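Filed under: Fix It Yourself, Paint & Finishes

How I repaint scuffed metal bins (and get it to stick)

I've got 217 posts on this blog and somehow never wrote up painting metal, even though it's the question I get most. So let's do it! The same steps work on bins, drawers, toolboxes, old mailboxes, whatever you've got.

Start with a wash. Dish soap, warm water, a stiff brush, then rinse and dry it all the way, corners included. If there's old tape on there, warm it with a hair dryer and peel slowly. The gummy leftovers come off with a little vegetable oil, but then you have to wash again (sorry).

Now scrape. Push a plastic scraper under any loose edges and take off whatever wants to come. You don't need bare metal everywhere – you just want the old paint that's left to be hanging on tight. Then sand with 120 grit until you can drag a fingertip over the chipped spots without feeling a ledge.
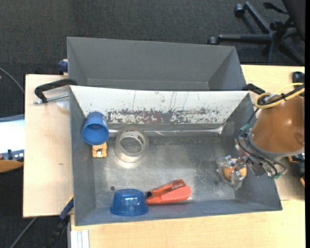 Chips and scrapes low on a white wall, lighter scratches higher up.

Rust needs its own pass. I go at it with a wire brush, wipe on a rust converter, and leave it overnight. My first year I skipped this and the brown came right back through by November.

Primer next, and please buy one made for metal. Two thin coats, with the can moving before you press the nozzle. Wait for the time printed on the label between coats. My garage gets chilly, so I give it roughly double.

Color coats go on the same way, thin and patient. If you get a run, leave it alone! Let it dry hard, sand it flat, and spray again. I do mine before 7 in the morning, when there's no wind in the driveway.

Then let it cure for a full week before you drop anything heavy in there. It'll feel dry way sooner and you'll be tempted.

Get new posts by email. You can unsubscribe anytime.

Comments

Aravind Bangera
Does the converter go under the primer or can I use it instead of primer?

badau_garage
Under. I tried it alone on a toolbox and it stayed tacky for days.

Fandeo
Vegetable oil worked great on my tape goo, thanks!!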